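Four days on the Greltow, wet socks and all

Rebecca Zanetti walks the river track end to end, 31 May 2025

Fandlow at first light. Pack too heavy, as always. I'd sworn off the second jumper and then put it in anyway, and by the first stile I was glad of it. Frost on the rails, fog sitting down in the paddocks, one magpie with a lot to say.

The Greltow Track follows the old tramway for most of the first day. Easy going. Flat, a bit dull if I'm fair, then you come round the bend at the quarry and the valley opens up. Ate my sandwich there at half past nine. No regrets. 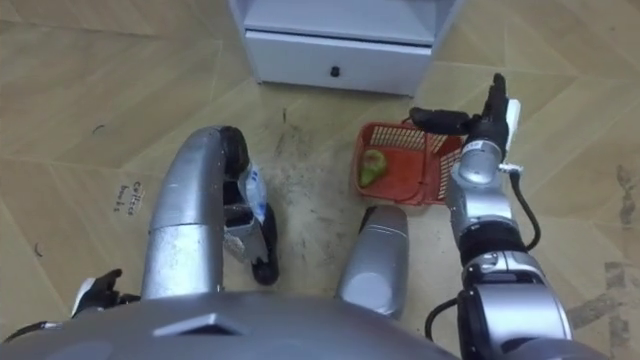 A small white-and-blue package near the wrist, pale chevron planks behind.

Day two is the climb. Hsueh Hill tops out at 1,246 metres and the track doesn't muck around, it goes straight up the spur. Loose rock, then mud, then looser rock. I stopped counting the false tops. Wind at the cairn so strong I had to hold my hat in my teeth while I did up my coat.

Coming down is worse. Knees. Take poles, take your time, and fill up at the tank becuase the creek below was bone dry in May. 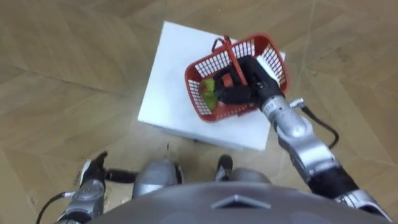

Slept at Gekine hut, two bunks and a stove that smokes if you look at it wrong. Shared it with a retired plumber from the coast who snored like a ute in low gear. Nice bloke. Gave me half a fruit cake.

Third day, rain. All of it sideways. The ford was over my knees and I dithered on the bank for ages, then went across with boots round my neck. Cold enough to make me swear at the sheep.
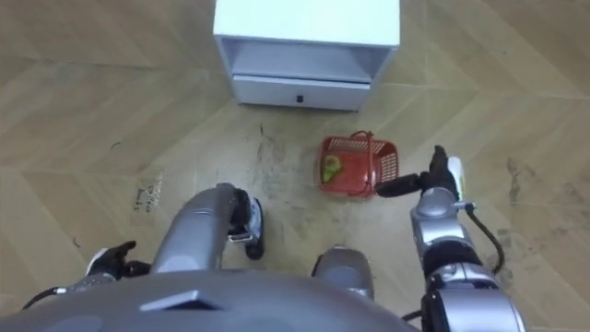 Last leg is gum forest, soft underfoot, lyrebirds scratching about in the gullys. Then a gate, a gravel road, and the Greltow pub with its lights on. Kitchen shuts at eight. I got there at ten to and had the pie.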